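The Rule Book on the Kitchen Table

By Marwa Slaoui

On the second floor of a former shoe warehouse, Imani Brannigan is reading a sheet of paper aloud, and she is not happy with it. The sheet says that a demonstration ends "when the task is complete." She puts the pen on the word complete and makes a circle.

"Complete for who?" she asks. "For the person at the table, the task is complete when the last chopstick goes in. For the one who checks it later, it is complete when the hand is away and nothing moves anymore. Those are two different recordings."

Brannigan writes protocols for Witetti, a small company that prepares training recordings of household work. People hold a gripper in the hand, with a camera on it, and do ordinary things in ordinary rooms. They set tables, fold towels and put utensils away. Later a robot learns from what they did. The clients pay for hours of this material, and they have started to ask a question which was not common before: by which rules was it made?

For factory robots, the rules are old and thick. There are fences, stop buttons, speeds and distances, and somebody signs for them. For a person with a tool in a dining room there was very little. Each company had its own habits, often kept in the head of one employee. When that employee left, the habits left too.

Witetti's rule book has 115 rules now. It started with 9, which Otis Iwasaki wrote one evening in March and fixed to a door with tape. Iwasaki was the first operator the company hired. Today he trains the others, and he still has the original page in a plastic sleeve.

"The first rule was to wash your hands," he told me. "The second was not to talk to the dog. I am still proud of the second one."
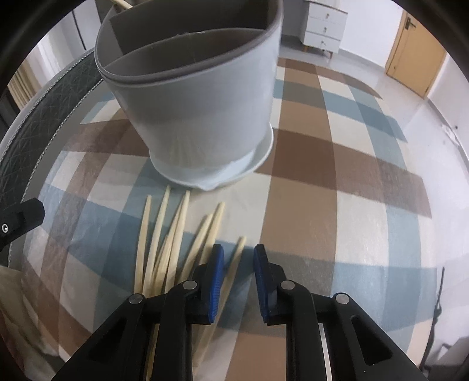 Most of the rules are about patience. An operator must not push an object with the outside of the finger when the pads could take it. He must not help with the free hand, even if it is faster, unless the task sheet allows two hands. When an object slips, he must let it lie for a moment, open the gripper and begin again from above. The failed attempt stays in the recording and gets a label. Iwasaki says new people find this the hardest one. They want to hide the mistake, so they catch the object in a hurry, and the hurry is what the robot would learn.

Thin things have a chapter to themselves. A chopstick is light, it rolls, and it lies next to others which look the same. The book says that the operator should choose the one that lies most free, and grip it before lifting, without dragging it over the cloth. It also says that the cloth should not be changed or ironed. On this point there was a long argument inside the company.

Fares Matar was on the other side of it. He came from Carkex, where he inspected packaging lines, and he believes in clean conditions. He wanted one gray table, one lamp and one set of objects. "If you change everything at the same time, you don't know what you measured," he says. I think he has reason, at least for testing. In the end they made two parts. Part A, for evaluation, is strict as Matar wished it. Part B, for collection, says that the home stays as it is, with its curtains and its chairs and its wrinkles.

The rules for people are fewer, and to my taste too few. An operator works 4 hours in a day at most, with a break after each block. Papers with names on them must go in a drawer before the work starts. Everyone who lives in the home signs, including those who will be out that day. Any of them can ask later to have the material removed, and the book gives the company a week to do it.

Booker Zamora, who buys recordings for Stalora, told me he reads this part first. Last year he returned 1,120 recordings to a supplier he does not want to name. The movements were good. The consent forms had been signed by a landlord.

"I could not use even one," he says. "It was beautiful material."

Zamora would like to see one common standard, so that each buyer would not need to read a different book. Witetti and a competitor, Mabaso, have exchanged drafts, and they agree on the consent chapter almost word by word. They do not agree on when a recording ends. Mabaso stops it at the release of the object. Brannigan wants the hand withdrawn and two quiet seconds after.

She has now crossed out the sentence on the sheet and written a new one above it, in small letters. It will go to the operators on Monday, and Iwasaki has already told her that it is too long.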